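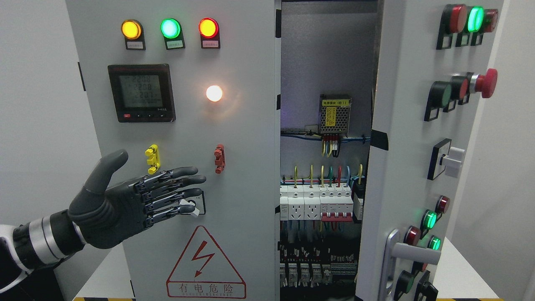
Why can a bird sit on a power line all day when I can't even poke an outlet, one reader wants to know, and does the bird get some kind of permit?

No permit. Birds are terrible at paperwork. To see how they get away with it, you need to know what electricity wants.

Electricity is a push looking for a path. The push is called voltage, and we measure it in volts. A small flashlight battery has a tiny push. A wall outlet has a big one, more than enough to hurt or kill you. The moving part is called current, and it flows only when it has a way to get from a place with a lot of push to a place with less.

A bird has both feet on the same wire. The push at its left foot is almost exactly the same as the push at its right foot, so hardly any current bothers to climb up one leg and down the other. The wire is a much easier road.

You, on the other hand, are usually standing on the ground. Touch something live and you become the road.
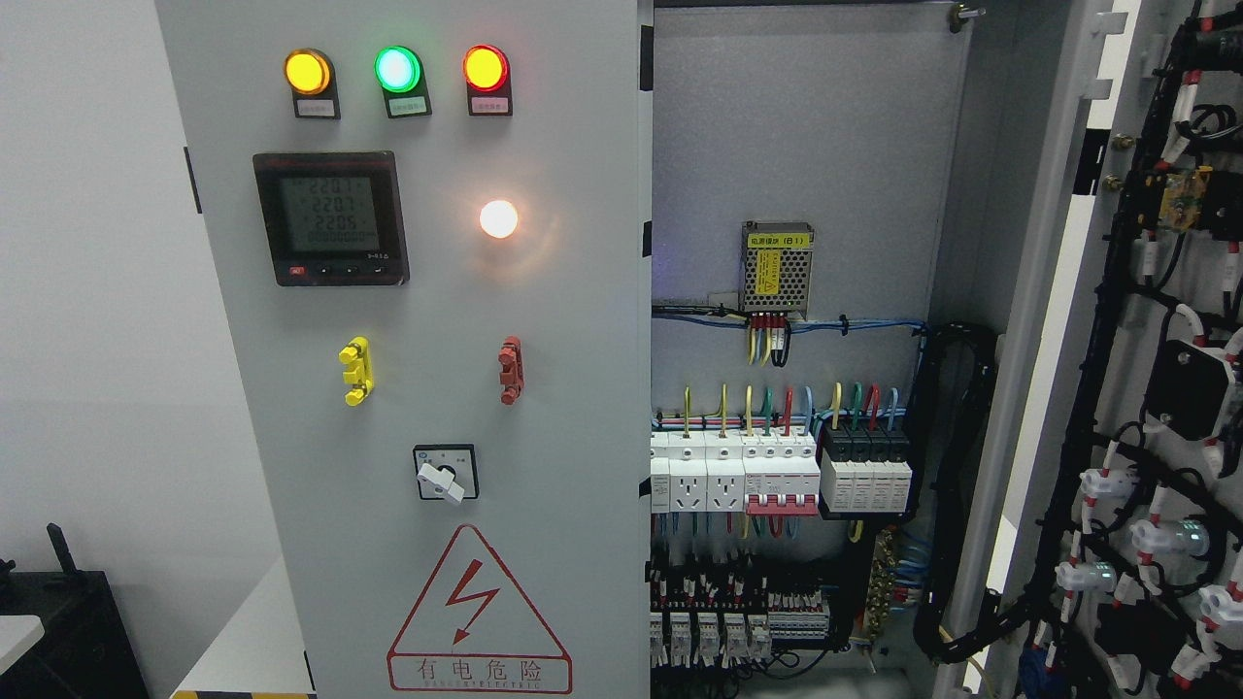

Meter readings of 220.1, 220.7 and 220.5 on a cabinet door.

Big birds have it harder. An eagle with its wings spread can touch two wires at once, and that can kill it. In the town of Wudow, the power company moved the wires farther apart on 62 poles so the local eagles could stretch in peace. The eagles have not sent a thank-you card.

What about you? Stay far away from power lines, even ones lying on the ground. Never fly a kite near them. If you see a fallen wire, tell a grown-up and call for help. Do not send the bird.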